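Ticket 47: White sheet on the sorting table keeps creeping and wrinkling
Opened by: Fedir Stelmakh
Date opened: 12/10/2022
Area: Trerora, small parts bench
Priority: low
Status: open, waiting on sample

Problem
The white sheet we lay down as a background for small parts does not stay put. By the middle of a shift the edge nearest the person has moved and there are ridges in it. Small round pieces settle against the ridges and get missed when the table is cleared. Two went into the waste bag with the old sheet last week.

Expected
Sheet stays flat from start to finish and can be pulled off in one go.

Already tried
Masking tape at the corners. Held for nearly 6 hours, then lifted on the side where people lean.
Taping the full front edge. Held better, but the sheet tore when we pulled it up and left paper on the table.
Spray adhesive from Brovis. Do not repeat this. It took most of an afternoon to clean off.

Update 1, Fedir
Checked the roll first. It is the Sjöberg white, same as before, but it has been stored standing on end and the outer layers have a curl. Cut a fresh length from further in and it lay flatter, though not flat.
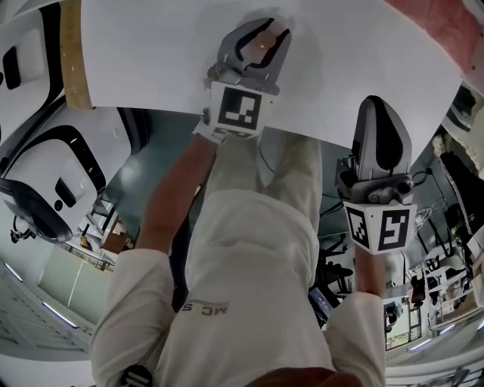
Sheet size is the other thing I looked at. We have been cutting it by eye and letting it run as far as it runs. Even a sheet with only slight wrinkles has a lower edge that curves instead of following the table, and that edge is right in front of whoever is standing there. The tan pieces are the ones to worry about, being no bigger than a coin. They do show up well against white, so I don't want to change the color, only the way it is held down.

Update 2, Fedir
Cut a sheet to the size of the table top and weighted the back edge with a steel ruler. Left the front loose. It still moved, but less, and the ridges formed toward the back where they do less harm. Clearing took one pull with no tearing.

Update 3, reply from Grelden supply desk
They have a heavier white paper in flat sheets, packs of 5, no roll. They also suggested a clip rail along the back. I said no to the rail for now because the table gets moved. Sample pack requested.

Workaround until then
Cut from the inside of the roll. Trim to the table. Ruler along the back edge. Run a hand over the sheet before lifting it and check any ridge for parts.

Next step
Try the heavy paper for one full shift and note how far the front edge moves. Roll to be stored lying down from now on.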